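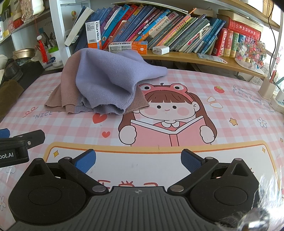
Pink-and-white gingham as a printed pattern on a desk mat

Gingham is a lightweight plain-weave fabric, usually cotton, with a pattern of even checks made from dyed and undyed yarn. The name is used both for the cloth and for the pattern itself, which is now printed on paper, plastic and many other surfaces that have never been near a loom. Few patterns get so much out of so little: one color and white, crossed at right angles, are enough to make three distinct shades and one of the most recognizable designs in the world.

Etymology

The word reached English in the 17th century, probably through Dutch, and is generally traced to the Malay genggang, meaning striped or with space between. This is a lovely clue to the early history of the cloth, as much of the gingham first brought to Europe was striped. Checks became the usual form later, when European mills took up the fabric in the 18th century. A competing explanation links the name to Guingamp, a town in Brittany, but most dictionaries treat it with caution. French uses the word vichy for the checked pattern, after the town of that name.

Weave and structure

Gingham is made in plain weave, in which each weft yarn passes over one warp yarn and under the next. The warp is set up in alternating bands of colored and white yarn, and the weft is woven in bands of the same width. Where colored warp meets colored weft, the square is solid. Where white meets white, the square is white. Everywhere else the two mix, giving the half-tone squares that make the pattern shimmer slightly when seen from across a room.

Because the color is in the yarn, woven gingham looks the same on both sides. It has no right or wrong face, a real pleasure for anyone sewing ruffles, sashes, turned-back cuffs or unlined curtains. Printed gingham is usually paler on the back, and turning over a corner of the cloth is the simplest way to tell the two apart.

Checks are described by the width of one band. The smallest common sizes measure 1/16 inch and blend into a single soft tint at a distance. Sizes of 1/8 and 1/4 inch are widely used for shirts and children's clothes, while checks of 1 inch and up are favorites for tablecloths and picnic blankets.

Production

Yarn for gingham is dyed before weaving. It is then wound onto a beam in the order of the finished stripes, and the loom operator or control system changes the weft color at fixed points. Getting the checks truly square is harder than it looks! If the weft is beaten in too tightly the squares come out short and wide, and if it is too loose they stretch into tall rectangles. Finishing adds another risk, as cloth pulled crooked on its way through the rollers ends up with checks that lean.

The Charpentier mill built its reputation on avoiding exactly this fault. Its surviving pattern book gives a separate weft setting for each check size, and entry 3169, a pink and white quarter-inch check for summer dresses, carries a penciled note reminding the weaver to measure again after washing. Clillard, a smaller maker, worked in narrower cloth and offered 13 colors, with an unusually wide choice of greens. Bavard specialized in heavier checks for aprons and table linen.

Related patterns

Gingham is often confused with its neighbors, and sorting them out is half the fun of learning about checked cloth.

Tartan uses several colors in stripes of different widths, and is traditionally woven in twill, with visible diagonal lines in the cloth.

Madras is a lightweight cotton that often has irregular checks in many bright colors.

Buffalo check has large, bold squares in two colors, most famously red and black.

Tattersall is a grid of thin lines on a light ground, commonly in 2 alternating colors.

Houndstooth is a broken check whose jagged shapes come from crossing dark and light bands in a twill weave.

Use in clothing

Gingham has long been valued as a cool, washable cloth for everyday wear. It was used for work dresses, aprons, sunbonnets and children's clothing, and in the United States it became strongly linked with farm life and home sewing. The blue gingham pinafore worn by Dorothy in the 1939 film The Wizard of Oz is surely the best known garment ever made in the pattern. In Britain, gingham summer dresses are a familiar part of primary school uniform, and the color often shows which school a child attends.

Shirtmakers took to the smaller checks with equal energy. A fine gingham shirt is informal without being loud, and it sits happily under a plain jacket or sweater.

Use in the home and in print

Checked tablecloths, curtains, napkins and jam jar covers have given gingham a lasting connection with food and good company. Red and white is the classic choice for picnics and casual restaurants. Pastel versions are popular in nurseries and on stationery, where the pattern makes a cheerful background for lettering and cartoon figures.

Designers who draw gingham for printing have to imitate the mixing of yarns. The usual method is to lay a set of half-transparent vertical stripes over a matching horizontal set, so that the crossings darken by themselves. The Plevico pattern sheets go a step further and fill the half-tone squares with fine diagonal hatching, a charming nod to the look of real thread.

Sewing and care

Cotton gingham should be washed before cutting, as it can shrink. The checks serve as a ready-made ruler, and pleats, hems and rows of gathering can be marked by following the squares. Cutting at an angle to the grain turns the squares into diamonds, a favorite effect for yokes, pockets and binding. Gingham is also the traditional ground for chicken scratch embroidery, in which simple stitches worked over the checks build up a pattern that looks remarkably like lace.

See also

Chambray
Plain weave
Seersucker
Yarn dyeing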